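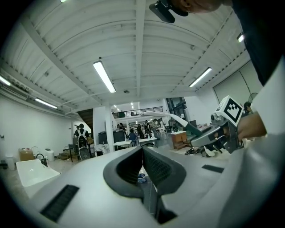
One commenter on the Felport review asked whether the Karkano foil shaver still pulls at the neck after the first month, and whether a fresh foil fixes it. Mine did pull, from week five, and replacing the foil fixed it.

Unit tested: Karkano two-foil, mains rechargeable, bought at full price for $121. Replacement foil and cutter are sold as a set only. Weight on my kitchen scale is 183 g with the cap off.

Cutting. On one day's growth it clears cheeks and jaw in a single pass. Three days' growth needs the pop-up trimmer first, otherwise the longer hairs lie flat and get missed. Under the jaw I had to stretch the skin and work against the grain. Closeness is a step behind a cartridge razor, with less redness along the collar line.

Noise. Higher pitched than my old Vanoslow, and noticeable through a closed door.

Cleaning. The head lifts off with two side tabs and rinses under the tap. Grey stubble collects behind the cutter block and needs the brush. A drop of light oil on each foil once a week lowers the pitch of the motor.

Battery. Nine shaves per charge, dropping to eight by February. The indicator shows red with one shave left. It will not run while plugged in.

Grip. The rubberised panel stops short of the thumb position, so it is slippery with gel on the hands.

Rating: 3.5 out of 5. Price the foil set before you buy.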